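Print this page | E-mail this page

Workshop Tips: Teaching a Robot Small Table Jobs

These tips come from our work at Tranumora, where we study how a robot can learn from people who do the task by hand with hand-held grippers. We recorded 2,495 demonstrations, and the lessons below are useful for any small workshop.

Begin every demonstration with both grippers open and apart, near your side of the table. When our operators started from any position they liked, the trained policy hesitated in the first moments. With a fixed start, it succeeded in over 70 percent of trials.

Keep the work surface plain. A white board on the table is enough, and it is easy to wipe. Put one object on it at first, for example a paper cup, and move it to a new place before each recording.
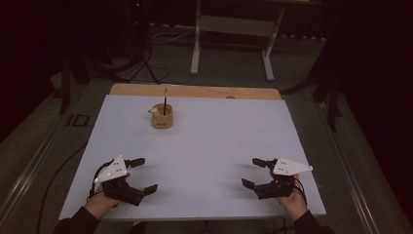 How many demonstrations do I need before the first training?
For one simple task, 200 is a good start. Train with these, look where the robot fails, and then record more of exactly those cases.

Tie the cables loosely at the wrist, so that you can turn the hand fully. A tight cable changes how people move, and the robot will learn this strange movement too.

Change the operator often. In the Grarnis test we compared 2 groups of recordings of the same size, one made by a single person and one by several. The mixed group gave slower motions — but it recovered better after a missed grasp. Kuldeep Agarwal repeated the test in October with softer fingers and found the same.

Delete a recording if you stopped to think in the middle.

Contact Tranumora Workshop Pages | © 2021 Tranumora | Back to top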